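Shares 49 | Comments 2

FOR RELEASE

Turnley shop puts a robot arm to work and keeps its promises small

Imer, the Turnley maker of wooden toys and puzzles, has begun trials of a robot arm for handling small blocks. The company has read plenty of announcements saying a machine like this will free staff for more creative labour. It makes no such claim.

"I've been told for years that the next gadget will change everything," says Rodrigo Torres, who manages the workshop. "It picks up a block. I'd like to see it do that all day before I cheer." 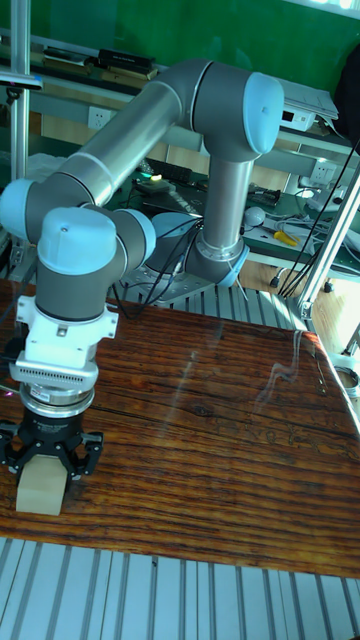

The arm holding a block over the tabletop during trials.

Imer has 30 employees, and 7 of them spend part of each shift picking and placing blocks by hand. Under the trial plan, no one loses hours before October. What happens after that hasn't been settled, and the company won't pretend it has. Staff have asked who will look after the arm, who gets trained, and whether the training comes with a raise. Only the first question has an answer – the two people who signed up for it.

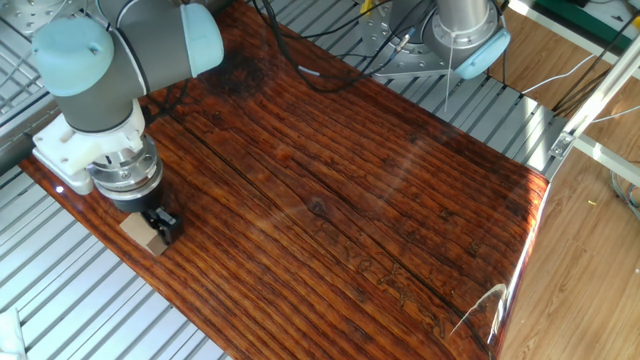
Page last changed: 1 December 2025

The supplier, Pidoleck, speaks of steady output and fewer sore wrists. Imer accepts the part about wrists, within limits. Repetitive work is hard on the hands, but standing beside a machine waiting for it to need you is a job too, and a dull one. The company will keep a log of every stoppage and post it in the lunchroom, where anyone on the floor can add to it.

Cost is the other doubt. The lease runs whether the arm works or sits idle, and a slow season would favour the old way.

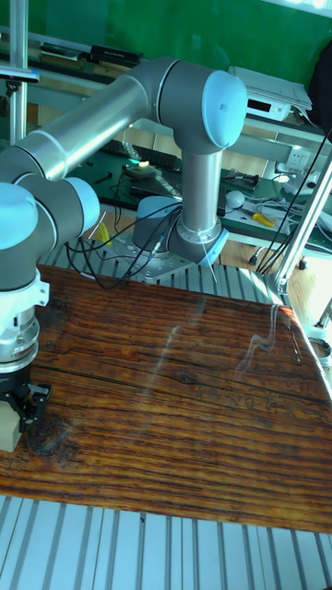 Onyshchenko remains unconvinced, saying the log is a fair idea but the staff should have been asked before the lease was signed, and that "fewer sore wrists" ought to be measured by the people who own the wrists.

Imer will publish the stoppage log when the trial ends, whatever it shows.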